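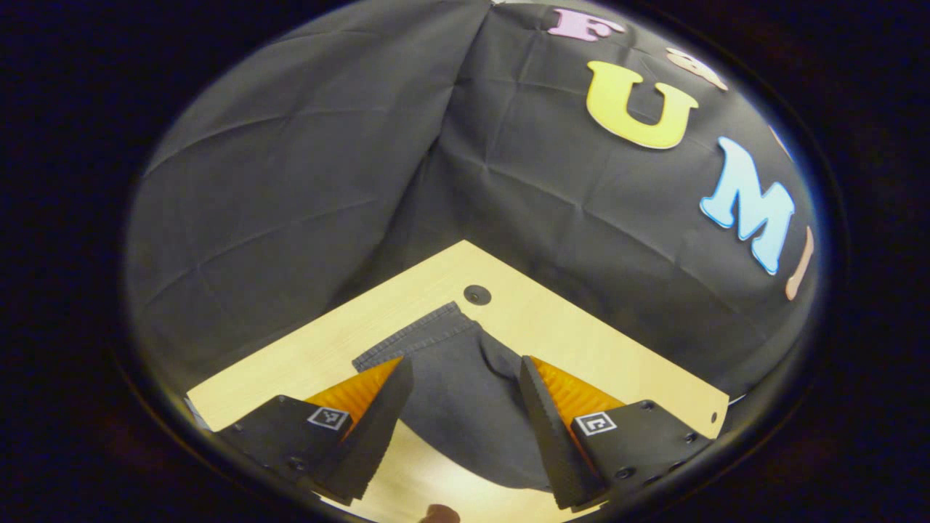
Wullargate Allotment Group, May meeting, notes by me again

Hi all, I said I'd type these up quickly and it has taken me most of a week, sorry! We got going at 7:10, once the kettle had boiled and Willy Dierckx had found his reading glasses. Apologies from the Mikside end plots, who were all at the school concert.

Last month's notes. Read and agreed, with one fix. I wrote that the bottom gate would be locked at dusk and it should have said nine o'clock. My mistake.

Water. This took up most of the evening (no surprise there). The Golley tank is leaking at the tap again and the plots downhill of it are getting a soggy path while the top rows get a trickle. Willy has had a price of $155 for a new tap and fittings, and he's happy to put it in himself if somebody will hold the flashlight. Agreed. We also talked about a second tank behind the compost bays. A used one would cost up to $300, and a few people felt we should see how the new tap does first. I was for buying it now, for the record, but I lost that one and we'll look at it again in the fall.

Hoses. Please don't leave them running while you go off for a chat. I've done it too, so I'm not pointing fingers.

Compost. The left bay is ready to use and it's lovely stuff - dark and crumbly and full of worms. Four buckets per plot for now, then help yourselves if there's any left in June. No bindweed in the bays, please, not even if you think it's dead.

Seed potatoes. The order from Carretero came up one sack short. They've promised to send the rest, and if you haven't had yours yet you're first in line. The onion sets all arrived and they look good.

Plant swap. Saturday, from ten, by the shed. I have far too many tomato seedlings and will be pushing them on everybody! Label your pots if you can. Last year I took home what I thought was a cucumber and spent all summer raising a very healthy gourd.

Anything else. The strimmer is back from repair. Somebody has left a blue fleece in the shed. There was a long and fairly heated talk about slugs and beer traps, which I gave up trying to write down.

Jobs from tonight: Willy to buy and fit the tap, me to chase Carretero and put the swap notice on the gate.

We finished just before nine. Next meeting is in June, same room, and it's my turn to bring the cookies.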